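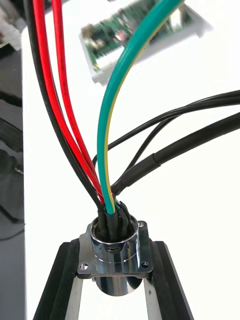

Home
Blog
Workshop
Garden
About
Contact

Tue 6 August

I have been rewiring the control box for the workshop heater, and most of the weekend went on one connector. The job has been on the list since last November, when the old plug started cutting out if you leaned on the cable. I put up with it for the rest of the winter and then forgot about it as soon as the weather turned.

The connector is a round chrome one with a square flange, the sort that bolts to a panel. I bought it from Cladari as part number 473, and it came in a plain bag with no paperwork. The drawing on their website is for a different shell size, so I ended up working out the pin numbers with a torch and a magnifying glass. They are moulded into the insert in very small figures. I wrote them out on a card and taped the card to the wall above the bench.

Holding the thing still is most of the battle. In the past I have used a vice with bits of cardboard in the jaws, and it always slips round just as the solder flows. For this one I used two short lengths of black aluminium extrusion set at an angle to each other, with the flange bolted down across the top where they come close together. The open back of the connector faces up and the front part hangs down in the gap between the rails. It takes a few minutes to set up but it doesn't move. The rails were left over from a shelf for the Draltum printer, which I sold.

Every wire gets a black heat-shrink sleeve where it goes into the back. I cut them all before starting and slid each one well up its wire, away from the iron. If it sits too near the joint it shrinks where it is and you have to unsolder the lot and begin again. I did this twice on Saturday morning. By the time they are all in, the sleeves are packed so tightly that you can't see a single contact, so any checking with the meter has to be done as you go.

I worked from the middle outwards. Doing the outer ring first looks easier but then there is no way in for the tip of the iron. I used black and red wire from the Raltuvora box and left all of it longer than it needs to be. It can be trimmed once the box is on the wall and I know where the cable is coming in.

A few notes for when I have to do this again:

Tin the cups first, and only half fill them.
Put the backshell on the cable before soldering anything.
Don't trust the colours on the old loom. The previous owner used red for at least one thing that should not have been red.
Wipe the flux off the same day — it goes like toffee if you leave it.

The circuit board for the thermostat is next. It's the original Csonka one, and the only trouble with it is a cracked joint on the terminal block. A replacement is still listed but I don't want to spend the money on it until I've tried the iron.

I still need to drill the panel. The hole is marked out and I have borrowed a step drill that should be big enough. The cable clamp is on order.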